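4. Placing and loading the Fladwood two-tier shelf

1. Set the shelf near the back of the table, with all four feet flat on the surface. On marble, lift it into place — dragging can leave marks.

2. Put books on the lower tier first. Stack them flat, largest at the bottom.

3. Keep the top surface for light items such as a folded cloth.
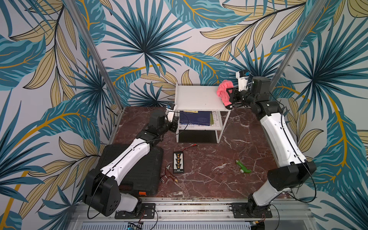 4. Press down gently on each corner of the top. If the shelf rocks, turn the foot under that corner until it sits level.

Note: Replacement feet are sold in sets under part number 241.

Caution: Do not load the top tier while the lower tier is empty. Maximum load for the lower tier is 3000 grams.

5. Wipe with a dry cloth. For marble tabletops, see the care sheet, form 559.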